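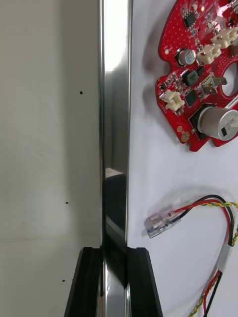 Hard Water and the Storage Heater

Most homes in Mumargate draw from chalk wells, and the water carries a lot of dissolved calcium. Left cold, it does little harm. Once it is heated past 140 degrees, the calcium comes out of solution as scale and settles on whatever is hottest. In an electric storage heater, the hottest part is the element.

Scale conducts heat poorly. A coated element has to run at a higher surface temperature to pass the same heat into the water, and the sheath ages faster as a result. The loss shows up first as a slow recovery after a bath, then as a popping noise during the heating cycle, and finally as an element that fails open.

Nowakowski, a repair firm on the east side of town, keeps a log of every heater it opens. Its records cover 84 tanks, all of them 80-gallon units. Tanks flushed every year had a thin, chalky film that wiped off. Tanks left alone for 5 years or more held a bed of flakes deep enough to bury the lower element.

Flushing is simple work. Shut off the power at the breaker, close the cold inlet, and let the tank cool overnight. Attach a hose to the drain valve, open a hot tap upstairs to admit air, and drain until the flow weakens. Then open the inlet in short bursts to stir the bottom. Stop when the water runs clear. Refill completely before restoring power - a dry element burns out within seconds.

The anode rod deserves the same attention. It corrodes in place of the steel tank, and softened water uses it up more quickly. Griver sells a segmented rod for basements with low ceilings, where a full-length rod can't be lifted out. Replace any rod that shows bare core wire along much of its length.

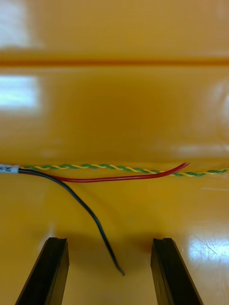 Is a water softener worth fitting ahead of the heater?

In most chalk districts it is, provided the installer sets the hardness correctly and leaves the outdoor taps on the raw supply. A basic unit in Ravthorpe costs $900 installed. It will slow new scale but won't clear what is already in the tank, so flush first. Check the anode every year afterward.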